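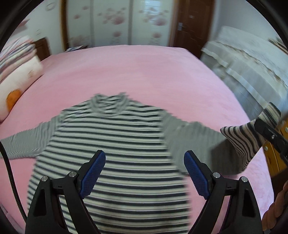

Vibeke Kjærgaard says the bleed is in the rinse and we have been staring at the wrong end of the cycle for weeks. Her words on the phone more or less: dark dye comes off in the main wash whatever you do, question is whether it gets carried away or sits in the drum with the cream.

Wed 10th May. Notes from that plus this morning.

She may well be right. The March runs all had the short rinse. Went back through the sheets and the worst greying is on the ones where the machine was loaded heaviest, same liquid, same temp. I'd put that down to rubbing. Could just as easy be less water per kilo in the rinse. Can't tell the two apart from what we wrote down, as we never logged the water. Log the water!

Today's set-up. Old Narkell machine, not the new one, as the new one weighs the load and does what it likes. Test pieces cut from the dark/cream stripe roll, 200 g each, hemmed by Ute so they don't fray and clog the filter again. Flonmont liquid, lot 751, same bottle as last time, so no excuses there. Plain white cotton strip stapled to each piece to pick up whatever is loose in the water. (Staples rusted on two of them in March. Used the coated ones from the office. Check.)

Run A – normal wash, short rinse. Strip came out grey-blue, quite even all over. Cream stripe next to the dark gone dull, worst right at the join.

Run B – same wash, long rinse. Strip still grey but a good step paler by my eye. Cream better. Not clean.

Run C – same wash, stopped before the rinse, drained by hand, then two cold fills in the sink with plenty of water. Palest strip of the lot. Cream nearly as it was on the roll. Annoying, because no customer is going to do this.

Drained water from C into the glass jars, one per fill. First jar properly dark, second you can read a newspaper through. Kept both on the window shelf, DO NOT tip them out, want to see if anything settles.

Forgot to note the tap temperature for B. Did it for A and C, both the same, so probaly fine but it's a gap.
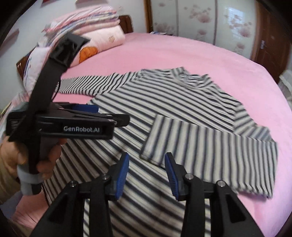

Drying is the other thing. Left half of each piece flat on the rack and half hung, and the hung halves have a darker line along the bottom edge where the water ran down and sat. Flat ones don't. So even with a decent rinse there is loose colour left to travel. Lieselotte Stöcker had this years ago with navy school jumpers and her answer was a hard spin straight away and never leaving them in a wet heap. We leave things in a wet heap all the time. A sat in the drum for 29 minutes while I was on the phone, B and C didn't. That muddles the comparison and I should really do A over.

Benedikt wants to know if vinegar helps. I said I doubt it on this dye but am happy to be shown. He can have the leftover pieces. No vinegar in the Narkell please, the seals are bad enough.

Engelhardt sent the dye sheet at last. Says to wash seperately the first time, says nothing on rinsing, no figures for fastness in cold water. Rang, got the answering machine. Volker has a contact there from the blanket job, ask him.

To do
– A again, out of the drum at once
– B again with the tap temp written down
– half load and full load, long rinse both, bucket under the outlet to measure the water
– one run at 43 degrees if the dial can be trusted (it can't, borrow the probe from upstairs)
– new white strips, cut from the same sheet, nearly out
– lamp on the bench is yellow, look at the strips by the window before grading any of them

Grey scale cards are in the Wistus box, not the drawer. Put them back in the Wistus box.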